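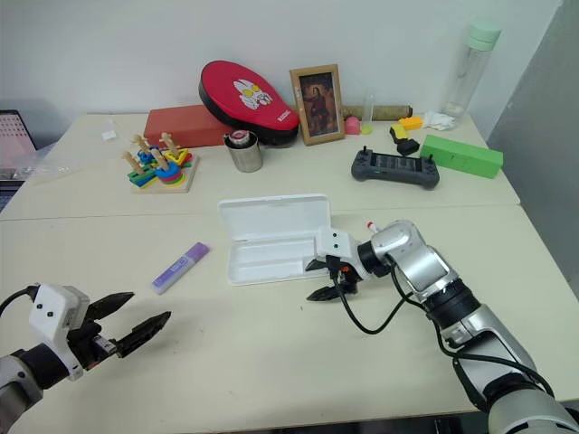 The bench at Flitodness, with the highlighter and the open case.

Faisal Yousafzai had the planner log open in one window and the test sheet in the other. The task was on line 49 of the sheet. Pick up the highlighter, put it in the case, close the lid.

He pressed run. The left arm moved in from its corner with the fingers open and stopped short of the pen. The log printed the same line it had printed all afternoon.

NO VALID GRASP. WAITING.

"It sees the pen," he said.

Rind was on the speaker from the Pultitz office, eating something. "What's the score on it?"

"985 out of a thousand. It's sure it's a pen."

"Then it's the approach."

Faisal opened the approach module. It was called Darkex and it was older than his job there. Whoever wrote it had left few comments. The module took a target, made 300 candidate paths, threw out the ones that hit something, and passed on the best of what was left. He set it to print its reasons and ran it again.

All 300 were thrown out. The reason was the same for each one – collision, right arm.

"The right arm's parked by the case," he said. "It isn't near the pen."

"Where does Darkex think it is?"

He pulled up the arm's position as the module had it. The numbers were good, but the time on them was old. Darkex had read the right arm once, at startup, when it was stretched out over the left half of the table. It had never asked again. For four hours it had been steering around an arm that had moved away before lunch.

He found the line that did the reading. It sat outside the loop. He moved it inside, saved, and restarted the planner.

"What did you change?" Rind asked.

"One line. I moved it down."

This time the log ran on. Candidates 300, rejected 293, passed 7. The left arm lowered itself, turned its wrist to match the angle of the pen and closed on the purple barrel. It lifted, crossed the seam of air between the two arms, and let go over the case. The pen landed a little crooked. The right arm came around behind the lid and pushed.

The lid clicked.

Faisal typed a short note for the April build and put his name on it. Then he scrolled back up to the first refusal and read the log from there, all four hours of it. WAITING, it said. WAITING. WAITING.

"You still there?" Rind said.

"Yes," he said. "Send me line 50."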